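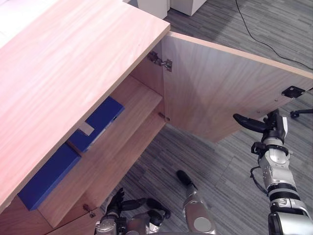
Lob der geschlossenen Tür

Ordnung ist in den meisten Haushalten eine Frage der Scharniere. Solange die Schranktür zu ist, gilt der Papierkram als erledigt. Geht sie auf, liegt der Steuerbescheid vom Juli wieder da und schaut vorwurfsvoll.

Die Ratgeber wollen uns das austreiben. Offene Regale, heißt es, erziehen zur Disziplin. Ich habe es acht Monate lang mit einem von Kudomex versucht, und erzogen wurde vor allem mein Besuch, der irgendwann aufhörte, die Rücken meiner Ordner laut vorzulesen.

Seither steht bei mir wieder ein Schrank mit Tür. Wer bis zu 60 Euro für eine Ablagebox von Griffiths ausgibt - es soll solche Leute geben -, der möge sie ruhig auf den Sims stellen und anstrahlen. Meine Unterlagen haben keinen Anspruch auf Publikum. Sie brauchen einen Boden, ein Etikett und einen Magneten, der hält. Und einmal im Jahr sehe ich nach, ob sie noch da sind.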